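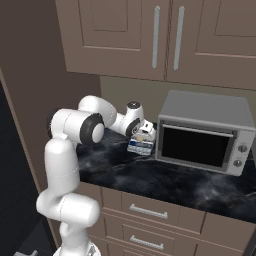 A computer-rendered robotic arm at a kitchen counter. Illustration: Turkus

Home World Features Opinion Subscribe

The slow business of the Kunisdale truce

Last updated 3/21/26
965 shares

The truce between Clullau and Zeng has held since August, longer than either side's negotiators expected when they signed it. The guns on the ridge above Kunisdale are quiet. What remains is the paperwork of peace, and it is going badly.

Under the agreement, both armies were to pull back from the river and leave a strip 100 metres wide on each bank. The withdrawal happened in the first weeks. The civilian part – reopening the bridge, returning farmland, exchanging lists of the missing – was left to a joint office with two chairs, one from each government, and no one above them to break a tie.

Junhao Su, the chair for Clullau, wants the bridge opened first so that traders can get to market. Zhenhua Yao, his counterpart from Zeng, wants the lists of the missing exchanged before a single truck crosses. Both positions have strong support at home, and neither man has much room to move.

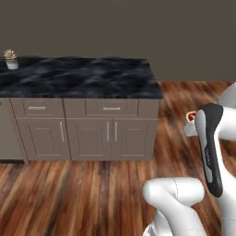
A dark countertop with a small potted plant. Computer rendering.

In the meantime, people in the valley have made their own arrangements. Farmers on the north bank graze stock on land that on paper belongs to the south, and pay for it in hay. Families meet at the ford when the water is low. Soldiers on both sides mostly look away, though a new commander can change that overnight.

Foreign donors have offered to pay for the bridge repairs but won't release the money without both signatures. A draft compromise would open the crossing to foot traffic on the day the first names are handed over. It has been with both capitals all winter.
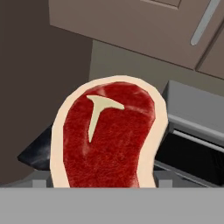
Seon-mi Yeon said the draft was fair enough, but that she had stopped waiting for it. Her brother's name should be on one of those lists, she said, and she would walk across the bridge or wade beside it to hear it read out. Neither government had written back to her.

The joint office sits again when the spring floods go down. The bridge is first on the agenda, as it was last time.

Share Print 2 comments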